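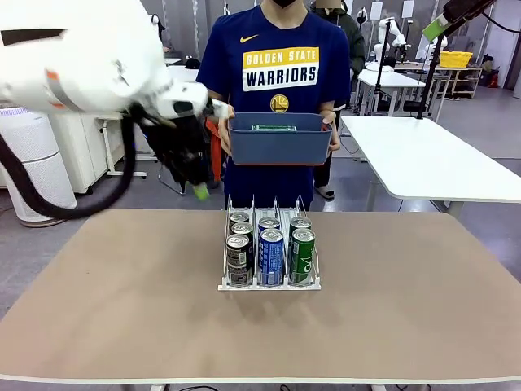
Golden State Warriors shirt, robot arm at left.

Notes on the Plendside reissue of the Joly mysteries, for anyone deciding between editions. Thread.

1/ Zaveck Press has put the first 5 Joly novels back into print as trade paperbacks. The old mass-market printings have been out of stock since November.

2/ Text is reset from the first hardcovers. Book three, Casatdale, gets back the ferry chapter dropped from the paperback. It runs 206 pages in the new setting.

3/ Numbering has changed. The old spines followed publication order. The new ones follow story order, so Casatdale is now book 2. Check the ISBN before ordering a replacement copy. Store listings still mix the two.

4/ Paper is cream, a bit heavier than before. Glued binding. The gutter margin is narrow and the book does not lie flat. Type is about a point larger than the old printing.

5/ Errors so far: chapter 14 of Casatdale has a repeated line at a page turn, and the inspector's rank is wrong on the back cover. Both are fixed in the ebook.

6/ Ebook and paperback share the same text otherwise. The ebook has no map. The map in the paperback is printed across two pages and loses the harbor in the fold.

7/ There is also a signed hardcover of Casatdale, limited to 50 copies, sold by the publisher only. Same page count, sewn binding. I have not handled one.

8/ Reading order for new readers: use the old numbering. The story-order sequence gives away the ending of the first book.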